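How Does a Robot Learn to Pick Things Up?

Pick up a pencil. It probably took you less than a second, and you didn't have to think about it. For a robot, the same job is hard. The students in the robot club at Postholm School have spent most of the year finding out how hard it is.

The club meets after school at 3:30. Its project this year is called Piveck. The goal is to get a robot arm to reach into a bin, grab one thing, lift it out, and set it down somewhere else. Then it goes back for the next thing.

What is a robot arm?

A robot arm is a machine with joints, something like your shoulder, elbow, and wrist. Each joint has a motor that turns it. At the end of the arm is a gripper, and that is the robot's hand. Most grippers don't look much like a human hand. Many have only two or three fingers, and some have no fingers at all and use suction, like a vacuum cleaner.

The arm does what a computer tells it to do. The students write the instructions, which are called a program. Their first program was 200 lines long. The one they use now is 900 lines long, and a lot of the extra lines deal with things going wrong.

Why is a bin so tricky?

Think about your desk drawer. Things lie on top of each other. Some are standing up and some are lying flat. A pair of scissors might be hiding under a ruler.

A robot has to work out where one thing stops and the next one starts. It uses a camera for that. The camera takes a picture, and the program looks for edges and colors. Shiny things cause trouble, and so do shadows. A gray block in a gray bin is harder to find than a yellow one.

Next, the robot has to choose where to grab. A cube is fairly easy, because it has flat sides that face each other. A ball can roll away. A long, thin thing like a screwdriver can tip or swing if the gripper holds it too close to one end.

The walls of the bin matter too. If something is lying right against a wall, there may be no room for a finger to fit behind it. Sloped walls help, because small things tend to slide down toward the middle.

Practice, practice, practice

The team doesn't use just one kind of object. If a robot only ever practiced on cubes, it might be no good at anything else.

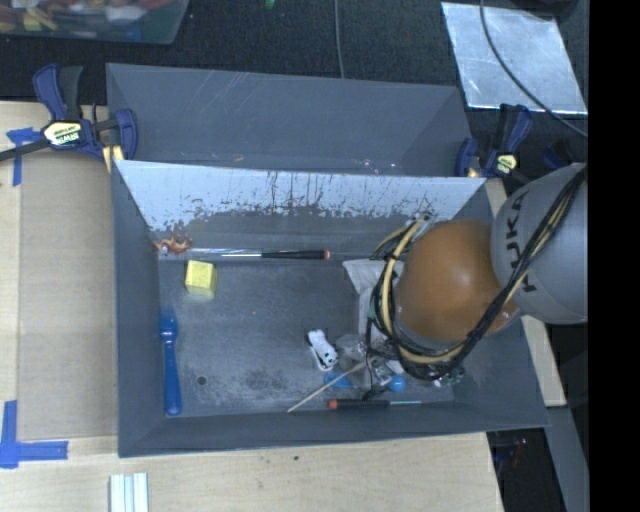
Tools, toys, and plain blocks all go in together, so the robot has to deal with different shapes on every try. Each try is called a pick. The club has done 580 picks so far and keeps a record of each one in a notebook. The students write down what the robot reached for and whether it held on.

A miss is useful. When the gripper closes on air, the students look at the camera picture and try to find the mistake. Then they change one part of the program and run it again. They change one part at a time so they can tell which change made the difference.

In May the club will take Piveck to the Jarau Challenge. Each team gets 6 minutes to empty a bin, and the judges choose what goes in it.

Words to know

Gripper: the part of a robot that holds things.
Joint: a place where a robot arm bends or turns.
Pick: one try at grabbing an object.
Program: a list of instructions for a computer.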